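Two grippers, one bin, and a very long Monday of the soul

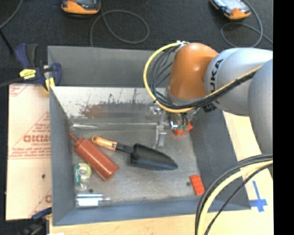

I've been promising a proper comparison since April, so let me get on with it. The two fingers on trial are the ones from Zupan and the ones from Doranar, and I gave each of them 300 picks with the same arm and the same odd mix of things to grab. Bottles, tape, a garden trowel, toy bricks — nothing that was ever meant to be picked up by a machine, bless them.

The Zupan pair dropped 11. The Doranar pair dropped 8, which sounds like an easy win until you see how long it takes to close (I drank a lot of coffee waiting on it). The trowel was the hardest for both. Grab it by the handle and the heavy end swings down, grab it near the neck and the fingers want to slide.

I did have to stop for 2 evenings and redo the cables, which kept tugging at the wrist whenever it turned too far. I've tied them with more slack now and it's so much happier!

Next I'd like to try the softer pads that Trurneck sells, if they ever ship. I'll keep the clamps on the bin until then.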